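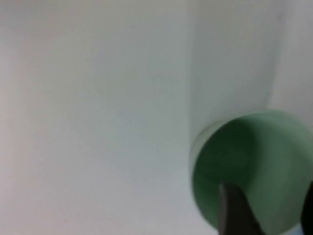
Green cup, kitchen servery.

Mamley Youth Fellowship - Hall and Grounds Safety Checklist
Completed before the first night of each term. Comments from the February walk-through are included under each item.

1. Entry and exits
Front doors open fully and latch back: Yes
Side exit clear, inside and out: No
Illuminated exit signs working: Yes
Comment: Stacked chairs were within the swing of the side door. Moved to the storeroom. Exit path must be at least 800 mm wide for its full length, including the ramp.

2. Occupancy
Capacity notice displayed: Yes
Sign-in sheet and parent contact list at door: Yes
Comment: Notice reads 163 persons for the main hall with seating removed. The upstairs prayer room is not covered by this figure and has no notice. Until one is supplied, no more than 3 small groups are to meet upstairs at the same time.

3. Stage and sound
Leads taped or under matting: Partly
Test tags in date: No
Stage edge marked: Yes
Comment: Keyboard power supply and one foldback speaker are out of date. Both tagged out of service. Worship team to use the spare Clutex power board, tested in January. Do not connect one board to another.

4. Kitchen
Urn on level bench, cord away from edge: Yes
Fire blanket mounted and accessible: Yes
Allergy list on the fridge: Yes, last year's
Comment: Allergy list to be replaced from the new enrolment forms. Hot drinks are served by leaders only and are not carried into the games area. Servery hatch catch is loose - refer to Boyer Maintenance.

5. Games area
Floor free of splinters and raised boards: Yes
Wall padding behind goals secure: No
First aid kit stocked: Yes
Comment: Lower strap on the east pad has pulled out of the wall. No indoor soccer at that end until refixed. Instant cold packs are low.

6. Supervision
Working with children checks current for all leaders: Yes
Two leaders rostered to each room: Yes
Toilet and car park checks rostered: Partly
Comment: The car park has no rostered leader after 9 pm. Pick-up continues until 9.30 pm. Roster to be amended before term starts.

7. Bus
Fire extinguisher gauge in green: Yes
Seatbelts latch and release: Yes, all
Comment: Rear left tyre worn close to the indicator. Replace before the Domau camp in April. Driver log is filled in to page 74, new book required soon.

Outstanding items: 1, 2, 3, 4, 5, 6, 7. Item 6 is to be closed before opening night. Signed copy kept in the office folder.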